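In praise of the slow club

There is a robotics club at the school in Ernport, and I have been going along to it since October, and I would like to put in a word for letting it be slow.
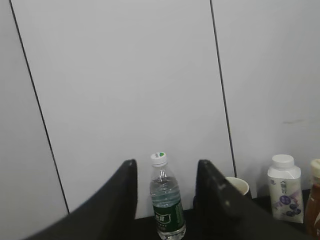
Eskil Moen wrote to me after my last column to say that a club without a competition is only a hobby, and that young people work hardest when there is a date on the wall and somebody else to beat. I have turned that over a good deal, and I do see what he means -- I was a competitive child myself, and a dreadful one.

But the Skalenmont cup, which our lot entered two years running, wanted one task done fast, and so one task was all they learned. They could rattle through the Stameo course with their eyes shut, bless them, and they hadn't the faintest idea why it worked. This year they have spent whole evenings on picking up a drink. A bottle with water in it is a different creature from a paper cup, which will fold up if you so much as look at it crossly, and a carton has flat sides and its own opinions. Working out how hard to squeeze each one is proper thinking, and I have heard children of 14 argue over it with more care than most of us bring to buying a house!

Mrs Olszewski, who has the room until half past five, lets them argue. She will put a kettle on and wait. I came away from my first evening rather impatient with her, I must admit, and from my second quite converted.

So by all means, Eskil, send us the entry form for the spring. I only ask that it be pinned up somewhere behind the door, where they can find it when they feel like looking.

December 2020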